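Progress report to the Kleinschmidt small projects fund
Two-arm bench build, Birell shared workshop
Oct 9, 2020

The grant paid for two small robot arms and an enclosure to run them in. The enclosure is finished. It has light wall panels on aluminum extrusion posts, with a wooden tabletop inside. Both arms are bolted to the front rail, one at each corner, and each has its own control board below the base.

Spending to date is $1,357, and $164 of the award is left. The motors took most of it. The power supply came from Brander and was 11 days late, which pushed back the wiring.
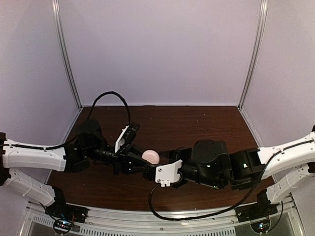
We are now working on handovers, where one arm passes an object to the other. We use soft objects for this so that a bad move does not strain the fingers. The two arms have to come in almost nose to nose, and small errors in the base positions show up at the grippers. We have redone the alignment 2 times and expect to do it again after the rail screws are replaced.

Cable routing is still open. The loops have to be long enough for full reach, but the slack gets in the way near the tabletop. We plan to try clips along the upper links first. If those do not hold, we will order sleeving from Justbridge with the remaining money.

The next report is due in January. By then we want the handover to run from a saved program, with a written setup guide for other members of the workshop.

Comments

benchrat: Which screws are you using on the rail? Mine work loose too.

tallpine: Please post the setup guide when it's ready.

Contact Birell Workshop | © 2020 Birell Workshop | Back to top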